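2010년 6월 14일 고침. 지난번 판을 인쇄해 두신 분은 그건 버리고 이걸로 보세요.

## 3. 녹음기 연결하고 첫 녹음까지

2장에서 책상이랑 콘센트 자리를 다 잡으셨으면 이제 제일 재미있는 부분입니다! 저는 Fudon 4채널 녹음기를 쓰고 있고, 헤드폰은 Cárdenas, 마이크 케이블은 Budetti 것을 씁니다. 다른 회사 물건이어도 단자 모양만 맞으면 순서는 똑같아요. 버튼 이름은 조금씩 다를 테니 눈치껏 바꿔 읽어 주세요.

준비물은 이렇습니다.

- 녹음기 본체와 전원 어댑터
- 마이크 2개, 마이크 스탠드 2개
- XLR 케이블 (책상 밑으로 돌릴 거면 넉넉한 길이로)
- 닫힌 형태의 헤드폰
- 메모리 카드. 새 카드라도 꼭 녹음기에서 포맷할 것
- 마스킹 테이프랑 네임펜

### 3.1 스탠드와 마이크

1. 스탠드 다리를 끝까지 벌리고 가운데 나사를 조입니다. 손으로 돌려서 더 안 돌아가면 거기서 멈추세요. 저는 펜치로 조였다가 나사산을 뭉갠 적이 있습니다(스탠드 하나 새로 샀어요).
2. 붐 암을 수평보다 살짝 위로 올리고, 추가 달린 쪽이 다리 하나의 바로 위에 오도록 돌립니다.
3. 마이크 홀더를 끼웁니다. 굵은 나사와 가는 나사 두 규격이 있는데, 안 맞으면 홀더 안쪽의 변환 링을 동전으로 돌려서 빼면 됩니다. 링은 서랍에 넣어 두세요. 꼭 나중에 찾게 됩니다.
4. 마이크를 끼우고 스탠드를 손끝으로 톡 밀어 봅니다. 흔들흔들하면 붐 암을 조금 줄이고 다시 해 보세요.

> **주의** 마이크를 홀더에 억지로 밀어 넣지 마세요. 몸통이 굵은 콘덴서 마이크는 전용 쇼크 마운트를 따로 써야 합니다.

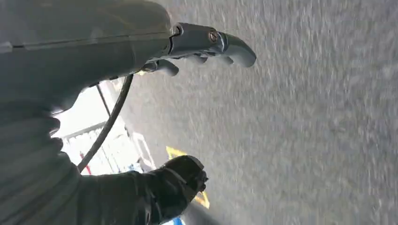

*그림 3-1. 회색 팔 끝에 달린 짙은 회색 그리퍼, 가까이에서.*

### 3.2 케이블 꽂기

5. 녹음기 전원이 꺼져 있는지 먼저 봅니다. 켜져 있으면 끄세요. 팬텀 전원이 들어간 상태에서 케이블을 뺐다 꽂았다 하는 버릇은 정말 안 좋습니다.
6. 마이크 쪽에 암단자를, 녹음기 쪽에 수단자를 꽂습니다. 딸깍 소리가 나야 끝까지 들어간 거예요. 조용한 방인데도 그 소리를 자주 놓쳐서 저는 꽂고 나서 살짝 당겨 봅니다.
7. 1번 입력에는 진행자, 2번 입력에는 손님. 이건 무조건 이렇게 정해 두세요. 한번은 Lilian Mussa 씨가 진행하던 날 제가 거꾸로 꽂아 놓고 한참 동안 엉뚱한 채널만 만지고 있었습니다.
8. 케이블 양쪽 끝에 마스킹 테이프를 감고 번호를 적습니다. 한쪽만 적으면 소용이 없어요.
9. 남는 케이블은 크게 원을 그리며 감아서 스탠드 밑에 둡니다. 팔꿈치에 걸고 꽁꽁 감는 방식은 속심이 꼬이니까 참아 주세요.

> **참고** 전원선과 마이크선은 나란히 붙이지 말고, 꼭 만나야 하는 데서는 직각으로 건너가게 하세요. 웅 하는 잡음의 절반은 여기서 잡힙니다(제 경험으로는요).

### 3.3 입력 레벨 맞추기

10. 입력 노브를 전부 왼쪽 끝까지 돌린 다음 전원을 켭니다.
11. 콘덴서 마이크라면 팬텀 전원 스위치를 올리고 잠깐 기다립니다. 다이내믹 마이크면 그냥 내려 두세요.
12. 카드를 넣고 `메뉴 → 카드 → 포맷`을 누릅니다. 안에 든 파일은 다 지워집니다. 진짜로 다 지워져요!
13. 말할 사람에게 평소 목소리로 아무 얘기나 해 달라고 부탁합니다. "아, 아, 마이크 테스트" 말고 어제 먹은 저녁 얘기 같은 걸 시키세요. 테스트용 목소리는 실제보다 늘 작거나 늘 큽니다.
14. 노브를 천천히 오른쪽으로 돌려서 막대가 -12 근처에서 놀게 맞춥니다. 크게 웃었을 때 빨간 불이 들어오면 조금 내립니다.
15. 헤드폰을 쓰고 들어 봅니다. 숨소리가 바람처럼 들리면 마이크를 입 정면에서 옆으로 살짝 비켜 놓으세요.

제 설정으로는 카드 한 장에 185분이 들어갑니다. 압축하지 않은 WAV 기준이고, MP3로 바꾸면 훨씬 늘어나지만 편집할 생각이면 WAV를 권합니다. 시간이 모자랄 것 같은 날에는 음질을 낮추는 대신 카드를 한 장 더 챙기세요.

### 3.4 앉는 자리

여기를 대충 넘기는 분이 많은데, 저는 마이크값보다 의자가 더 중요하다고 생각하는 사람입니다. 의자가 삐걱거리면 그 소리는 나중에 무슨 수를 써도 안 지워지거든요. 높은 의자를 쓰실 거면 발을 올릴 데가 있는 걸로 고르세요. 발이 허공에 뜨면 사람은 계속 꼼지락거립니다. 바닥은 마루보다 카펫 쪽이 울림이 덜하고, 카펫이 없으면 담요라도 한 장 깔면 확실히 달라요.

16. 의자에 앉아 몸을 앞뒤로 움직여 보고 소리가 나는지 헤드폰으로 확인합니다.
17. 마이크 높이는 사람이 앉은 다음에 맞춥니다. 미리 맞춰 놓으면 손님이 마이크에 몸을 맞추느라 목을 빼게 돼요.
18. 동전, 열쇠, 팔찌는 풀어서 다른 데 둡니다. 휴대전화는 진동도 안 됩니다. 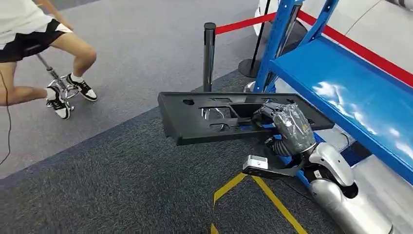 ### 3.5 시험 녹음

19. 녹음 버튼을 한 번 누르면 대기, 한 번 더 누르면 녹음입니다. 깜빡이는 빨간 불은 아직 녹음이 아니에요. 저는 깜빡이는 불만 믿고 인터뷰 하나를 통째로 날렸습니다.
20. 아무도 말하지 않는 상태로 잠시 녹음해 두세요. 편집할 때 잡음 제거의 기준으로 씁니다.
21. 짧게 대화를 녹음하고 멈춘 뒤, 처음부터 끝까지 다시 들어 봅니다. 중간만 듣지 마시고요.

### 3.6 소리가 이상할 때

**한쪽만 들려요.** 헤드폰 플러그가 덜 들어갔거나, 모니터 설정이 스테레오로 되어 있어서 1번은 왼쪽, 2번은 오른쪽으로만 나오는 경우입니다. 모니터를 모노로 바꿔 보세요.

**지지직거려요.** 케이블을 하나씩 바꿔 꽂아 봅니다. 범인을 찾으면 그 자리에서 테이프에 X 표시를 하세요. 그냥 상자에 도로 넣으면 다음 달에 또 만납니다.

**녹음은 됐는데 파일이 안 열려요.** 전원을 끄지 않고 카드를 뺐을 가능성이 큽니다. 카드를 다시 넣고 전원을 켜면 복구할지 물어보는데, 이때 포맷 말고 복구를 고르세요.

**막대가 아예 안 움직여요.** 팬텀 전원, 그다음 입력 선택 스위치(MIC/LINE), 그다음 케이블 순서로 봅니다. 그래도 안 되면 3월에 써 둔 Brastbridge 장비 목록 뒷장에 예비 마이크 위치가 있으니 그걸로 바꿔 끼우고 5번부터 다시 하시면 됩니다.

파일 이름 붙이는 법이랑 백업은 4장에 있습니다.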